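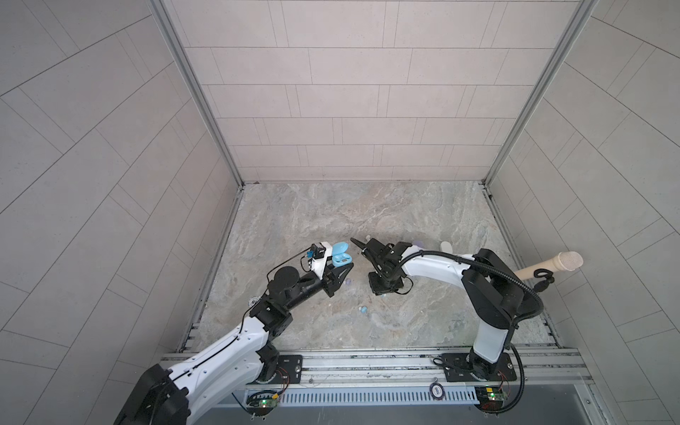 Farum 관능평가실 식품 관능평가 패널 모집 공고

1. 모집 개요

Farum 관능평가실은 곡물 음료 및 발효유 제품군의 묘사분석을 수행할 외부 패널을 모집합니다. 선발된 패널은 기초 훈련을 이수한 후 본평가에 참여하며, 평가 결과는 시료의 향미 프로파일 작성과 저장 기간 설정에 사용됩니다. 소비자 기호도 조사와는 별개의 모집이므로 기호도 조사에 참여한 이력은 선발에 영향을 주지 않습니다.

모집 구분: 묘사분석 패널 (시간제 위촉)
모집 인원: 44명 (예비 패널 포함)
위촉 기간: 훈련 개시일부터 다음 해 1월 말까지
근무 장소: Farum 본관 관능평가실 및 시료준비실 옆 토의실
접수 마감: 2025년 5월 24일 토요일 18시

2. 수행 업무

패널은 제시된 시료의 외관, 향, 맛, 조직감, 후미를 정해진 용어와 척도에 따라 평가합니다. 척도는 양 끝에 기준점이 표시된 선척도를 사용하며, 각 특성의 기준 시료는 훈련 과정에서 제공합니다. 1회 평가는 3시간 이내로 진행하고, 한 회차에 제시되는 시료는 최대 7종입니다. 시료 사이에는 휴식 시간을 두며, 입가심용으로 상온의 물과 무염 크래커를 제공합니다.

시료는 난수표에서 추출한 세 자리 숫자로 표시됩니다. 제조사, 배합비, 제조일은 공개하지 않으며 평가 종료 후의 개별 문의에도 답변하지 않습니다. 응답은 개인별 칸막이 부스에서 Skemex 입력 프로그램으로 기록합니다. 프로그램 사용법은 훈련 첫 회차에 안내하므로 사전 경험은 필요하지 않습니다.

용어 개발 단계에서는 토의실에서 집단 토의를 진행합니다. 이 단계에서는 패널이 감지한 특성을 자유롭게 제시하고, 중복되거나 의미가 불분명한 용어를 정리하여 평가표를 확정합니다. 본평가가 시작된 이후에는 시료에 관한 패널 간 대화를 금합니다.

3. 지원 자격

가. 만 19세 이상으로 한국어 평가표를 읽고 작성할 수 있는 사람
나. 주 2회, 평일 오전 10시부터 오후 1시까지 참석 가능한 사람
다. 우유, 대두, 밀, 견과류, 메밀에 대한 알레르기가 없는 사람
라. 유당을 섭취했을 때 불편 증상이 없는 사람
마. 비흡연자 (전자담배 포함)

다음에 해당하는 경우 지원할 수 없습니다.

가. 식품 제조업체 또는 식품 광고 대행사에 재직 중인 사람
나. 다른 기관의 훈련 패널로 위촉되어 활동 중인 사람
다. 후각 또는 미각에 영향을 주는 약물을 장기 복용 중인 사람
라. 임신 또는 수유 중인 사람
마. 탈착식 의치를 사용하는 사람 (조직감 평가에 한하며, 향 평가 전담으로는 지원 가능)

4. 선발 절차

1단계 서류 심사: 지원서와 건강 및 식습관 설문지를 검토합니다. 결과는 합격 여부와 관계없이 문자로 통지합니다.

2단계 감각 검사: 기본 맛 인지 검사, 삼점검사, 농도 순위 검사, 향 식별 검사를 실시합니다. 소요 시간은 휴식을 포함하여 약 3시간입니다. 기본 맛 검사에는 단맛, 짠맛, 신맛, 쓴맛, 감칠맛 5종의 수용액을 사용합니다. 향 식별 검사에서는 갈색 유리병에 담긴 향 물질을 맡고 해당하는 명칭 또는 연상되는 대상을 기재합니다. 정확한 화합물명을 쓸 필요는 없습니다.

3단계 면접: 표현력, 집단 토의 적합성, 일정 준수 가능 여부를 확인합니다. 별도의 발표나 자료 준비는 없습니다.

감각 검사 당일에는 향수, 향이 있는 화장품, 핸드크림의 사용을 금합니다. 검사 시작 1시간 전부터 물 이외의 음식물, 껌, 구강청결제를 사용할 수 없습니다. 감기나 비염 증상이 있는 지원자는 전날까지 연락하면 일정을 한 번 변경할 수 있습니다. 당일 변경은 받지 않습니다.

5. 훈련

훈련은 7주간 진행됩니다. 초반에는 기본 맛과 강도 척도를 다루고, 이후 곡물취, 볶은 향, 산패취, 떫은맛, 점도, 입안 코팅감 등 제품군별 특성으로 넘어갑니다. 훈련 말기에 동일 시료를 반복 제시하여 개인별 재현성과 시료 간 식별력을 분석합니다. 기준에 미달한 패널은 보충 훈련을 받은 뒤 한 차례 재평가하며, 재평가에서도 미달하면 예비 패널로 전환됩니다.

무단 결석이 3회 누적되면 위촉을 해지합니다. 사전에 통보한 결석은 다른 회차로 보충할 수 있으나 용어 개발 회차는 보충이 불가능합니다.

6. 처우

수당은 회차별로 산정하여 다음 달 5일에 본인 명의 계좌로 지급합니다. 훈련 회차와 본평가 회차의 단가는 서로 다르며, 금액은 위촉 계약서에 명시합니다. 감각 검사 참여자에게는 선발 여부와 관계없이 교통비를 지급합니다. 주차는 본관 지하를 이용할 수 있고 평가 시간에 한하여 무료입니다.

7. 제출 서류

가. 지원서 (소정 양식)
나. 건강 및 식습관 설문지 (소정 양식)
다. 개인정보 및 민감정보 수집·이용 동의서

양식은 Farum 누리집의 채용 게시판에서 내려받아 작성한 후 같은 게시판의 접수 창에 첨부합니다. 우편 및 방문 접수는 하지 않습니다. 파일명은 '패널_성명' 형식으로 하고, 세 문서를 하나의 PDF로 묶어 제출하십시오. 동의서에 서명이 누락된 지원서는 심사하지 않습니다.

8. 유의 사항

평가 중 취득한 시료 정보와 평가표의 내용은 외부에 공개할 수 없으며, 선발자는 위촉 시 비밀유지 서약서를 작성합니다. 시료와 용기는 반출할 수 없습니다. 평가실 내 휴대전화 사용은 금지되며 소지품은 입구의 사물함에 보관합니다.

지원서의 기재 사항이 사실과 다를 경우 위촉을 취소할 수 있습니다. 특히 알레르기와 복용 약물은 빠짐없이 기재하여야 하며, 위촉 기간 중 변동이 생기면 다음 회차 전에 알려야 합니다. 미선발자의 서류는 선발 종료 후 파기합니다.

문의는 채용 게시판의 질의란을 이용하십시오. 답변은 평일에 순차적으로 게시합니다.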